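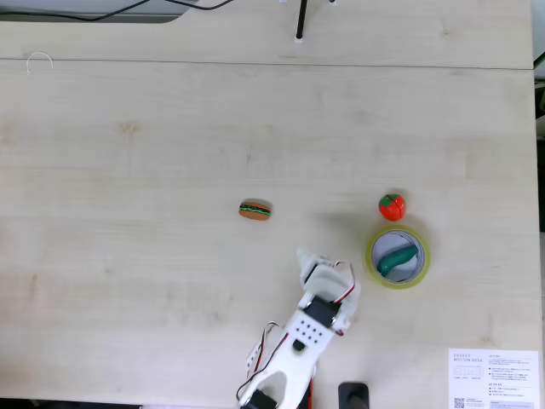 Annexe 1. Poste de tri n° 3, vue de dessus, bras côté opérateur.

RAPPORT D'INCIDENT
Établissement Truvach, atelier de manipulation fine
Diffusion restreinte au service et à la direction technique

1. Objet

Le présent rapport rend compte de l'arrêt non commandé du bras affecté au poste 3, survenu pendant la campagne de rangement dite Plulteo. Il est établi conformément à la procédure interne, laquelle prévoit que tout comportement non prescrit soit consigné par l'agent qui en a été témoin. Le rédacteur était cet agent. Il n'y en avait pas d'autre dans l'atelier à cette heure.

2. Description du poste

Le poste comprend un plan de travail en bois clair et un bras blanc à pince, mû par des servomoteurs noirs. Le jeu d'objets en service comportait un hamburger, une tomate et un concombre factices, ainsi qu'un rouleau d'adhésif transparent. La consigne transmise par la société Dekero, donneur d'ordre, tenait en une ligne : réunir les aliments, laisser le rouleau en place.

Il convient de préciser que le concombre se trouvait à l'intérieur du rouleau. La consigne n'envisageait pas ce cas. Interrogée par écrit, la société Dekero a répondu que le bras devait apprécier.

3. Déroulement des faits

La campagne prévoyait 468 cycles. Les premiers se sont achevés sans observation. Au cours de la nuit, le bras a commencé à marquer un temps d'arrêt avant chaque saisie du concombre. Ce temps, nul au départ, a atteint 12 secondes. Les relevés de couple ne signalaient aucun effort. Les servomoteurs n'étaient pas en butée et le bras n'émettait aucun code de défaut.

Au cycle suivant, la pince est descendue vers le rouleau, s'est ouverte, puis s'est retirée sans rien prendre. Elle est venue se placer légèrement en deçà, un doigt dirigé vers l'espace qui séparait le hamburger de la tomate. Elle n'a plus bougé.

Le rédacteur a attendu la fin du délai réglementaire, puis a transmis la commande de reprise. Le système en a accusé réception. Le bras est resté immobile. La commande a été transmise une deuxième fois, puis une troisième, avec le même accusé de réception et le même résultat.

4. Mesures prises par l'agent

L'arrêt d'urgence a été actionné, comme il est prescrit. Un bras mis hors tension sur ce type de poste s'affaisse sous son propre poids, et le rédacteur avait dégagé ses mains en conséquence. Le bras ne s'est pas affaissé.

L'alimentation a été contrôlée au multimètre. La tension mesurée était nulle. Le rédacteur a alors exercé une légère poussée sur le poignet, en infraction avec l'article 19 du règlement d'atelier, ce qu'il reconnaît. Le poignet a cédé de quelques millimètres, puis il est revenu à sa position.

Le rédacteur s'est assis. Il estime être resté assis pendant environ une heure. Aucune disposition du règlement ne prévoit cette mesure, et il n'en sollicite pas la régularisation.

Au terme de cette période, il a retiré le concombre du rouleau, à la main, et l'a déposé entre le hamburger et la tomate, à l'endroit que la pince désignait. L'emploi du verbe « désigner » est de sa responsabilité. Le bras s'est alors abaissé lentement jusqu'au plan de travail, comme l'aurait fait n'importe quel bras privé de courant.

5. Constatations du service technique

L'examen mené le lendemain a relevé un jeu anormal dans une articulation et un frottement susceptible, selon le service, de retenir la structure dans certaines positions. Cette explication rend compte du maintien hors tension. Elle ne rend compte ni du retour du poignet après poussée, ni de l'heure à laquelle le frottement a cessé. Le service technique a proposé que la poussée ait été plus faible que ne l'a ressentie l'agent. La proposition a été inscrite au dossier.

L'articulation a été remplacée. Le bras a repris la campagne et l'a menée à son terme, sans temps d'arrêt.

6. Position du donneur d'ordre

La société Dekero a fait savoir que le cycle litigieux ne pouvait lui être facturé, l'objet ayant été déplacé par une main humaine. Elle demande en outre que le concombre ne soit plus placé dans le rouleau. Le rédacteur a répondu que le plan de disposition émanait de ses propres bureaux. Sa lettre est restée sans suite.

7. Observations de l'agent

La procédure réserve ce paragraphe aux remarques personnelles et recommande de le laisser vide.

Depuis son retour au poste 3, le rédacteur dispose les objets conformément au plan, à une exception près. Il pose le concombre à côté du rouleau. L'écart est de quelques centimètres et n'a donné lieu à aucune remarque. Avant de lancer le premier cycle, il regarde la pince et laisse passer 12 secondes. Il demande que ce délai soit intégré à la fiche de poste, au titre des vérifications préalables.

Fait à Truvach, le 2023-02-25.
L'agent de nuit, poste 3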